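Print this page | E-mail this ticket

Ticket 279, Tustwood site: bag station, evening shift
Opened by: Danuta Sadowski
Status: open
3 comments

Problem: the two-arm unit stops with a "no target" message after the bag is changed. It happened 11 times in November, mostly after 8 p.m.

Danuta: Before, two of us did the bags by hand and talked while we worked. Now one person stays near the unit and waits for it to stop. Bogdan says he walks more than before. Please tell us who is allowed to restart it, we were never told.

Florêncio Caldeira: I compared the logs with Pultau. They hang the bag from the hook by both handles, and the stops are fewer. Please try the same for 200 cycles. Any operator may restart.

Danuta: We hang it by both handles from today. The trash can stays on the floor under the bag, against the wall, and the red tape over the hook stays also.
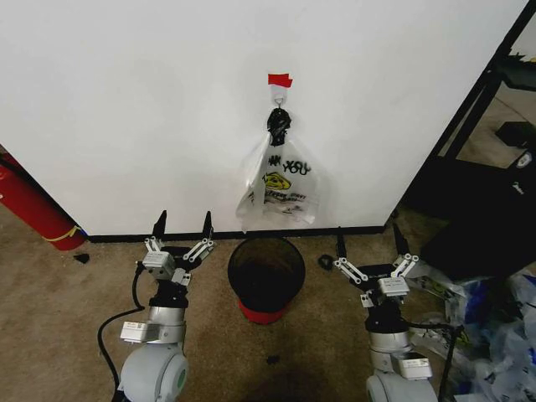

I still need an answer about the second person. Sorcha wants to know before she makes the next shift plan.

Shares: 0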